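Rirkport cambia las neveras: 200 hogares podrán renovar la suya con ayuda municipal

2021-12-17 | Redacción

Rirkport abre el plazo para renovar frigoríficos viejos. 200 ayudas, ni una más, y por orden de llegada. Las solicitudes ya se pueden presentar en el mostrador de la calle del Puerto o por correo. El anuncio, ayer por la tarde, con la sala medio llena y el micrófono fallando. 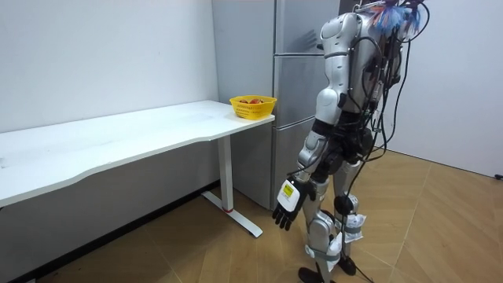
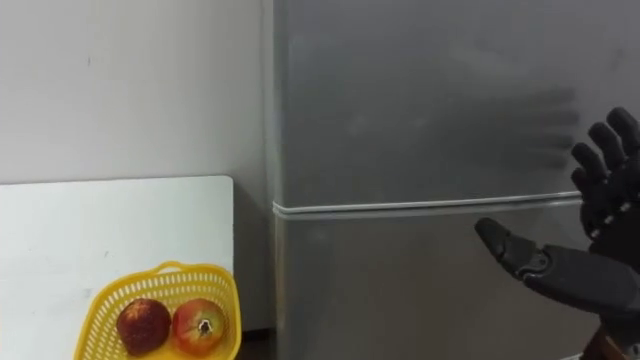
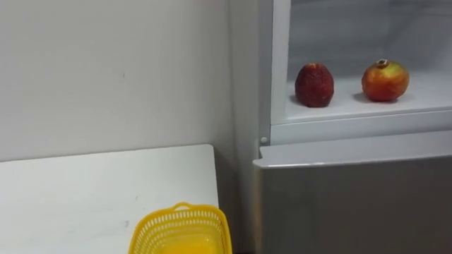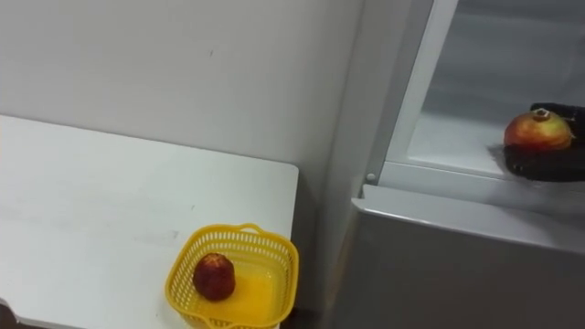

Frigorífico junto a una pared blanca. En las cuatro fotos, también una cesta de plástico amarillo.

El plan se llama Nuchit y lo gestiona la cooperativa energética Vekasent, la misma que llevó en agosto el cambio de bombillas en los portales del barrio alto. Ahora toca la cocina. El ayuntamiento pone el dinero, la cooperativa tramita y la empresa Kirkudent recoge los aparatos viejos puerta a puerta.

Cuánto: 110 euros por hogar. Se descuentan directamente en la tienda, no hay que adelantar nada. La asociación de vecinos del puerto pedía más. Dice que con esa cantidad no se anima quien de verdad lo necesita, que una nevera normalita sigue siendo un gasto gordo en diciembre. El ayuntamiento responde que el presupuesto es el que hay y que si se agotan las ayudas se estudiará una segunda tanda. Sin fecha.

Requisitos. Estar empadronado en Rirkport, tener un frigorífico en uso en la vivienda habitual y entregarlo. Esto último es obligatorio: sin entrega no hay descuento. No valen los congeladores de arcón ni las vitrinas de bar, y los pisos turísticos quedan fuera. Los inquilinos sí pueden pedirla, con una autorización firmada del propietario si la nevera es de la casa. El modelo de autorización está en el mostrador y tambien se manda por correo a quien lo pida.

Papeles: DNI, certificado de empadronamiento, último recibo de la luz y una foto de la placa de características del aparato. La placa suele estar por dentro, en el lateral, detrás del cajón de la verdura. Si no se lee, Vekasent envía a alguien a casa, aunque avisa de que eso retrasa el expediente.

Tiendas adheridas hay 4, todas en el municipio. El listado se colgará en el tablón de la cooperativa y en la puerta del mercado. Las compras por internet no entran, y ahí hubo bronca en el turno de preguntas. Una vecina recordó que las tiendas de aquí tienen poco modelo estrecho y que en las casas antiguas del casco el hueco de la cocina es el que es. Desde la mesa le contestaron que se puede encargar bajo pedido y que el descuento se guarda hasta que llegue.

Sobre la recogida. Kirkudent pasa con cita previa, por las mañanas. La nevera debe estar vacía, desenchufada desde la noche anterior y descongelada, con una toalla debajo para el agua. Bandejas y cajones dentro, sujetos con cinta. En edificios sin ascensor los operarios suben igual, sin recargo, hasta el cuarto. De ahí para arriba hay que hablarlo. Importante, y se repitió varias veces: no dejar el aparato en la acera. El gas de los circuitos viejos no puede acabar en cualquier sitio y el año pasado se multó a más de uno por abandonarlos junto a los contenedores.

El dato que más se comentó a la salida: 353 aparatos abandonados en la calle en lo que va de año, según el recuento de la brigada de limpieza. Lavadoras y hornos incluidos, pero sobre todo frigoríficos.

Y para quien no piense cambiar, consejos de la cooperativa, que los repartía en una hoja. Dejar un dedo de aire entre el mueble y la pared. No meter la olla caliente. Limpiar las gomas con agua y jabón, sin lejía, y comprobar que cierran: se pilla un papel con la puerta y si sale solo, goma nueva. Quitar la escarcha antes de que haga capa. La temperatura, cinco grados abajo y dieciocho bajo cero en el congelador, más frío es tirar el dinero.

Las solicitudes se resuelven en orden de entrada y se comunican por teléfono, así que ojo con poner bien el número. Quien reciba el visto bueno tiene dos meses para comprar. Si no, la ayuda pasa al siguente de la lista.

El mostrador abre de nueve a dos. En Navidad cierra los festivos y la tarde de Nochebuena no se atiende el teléfono.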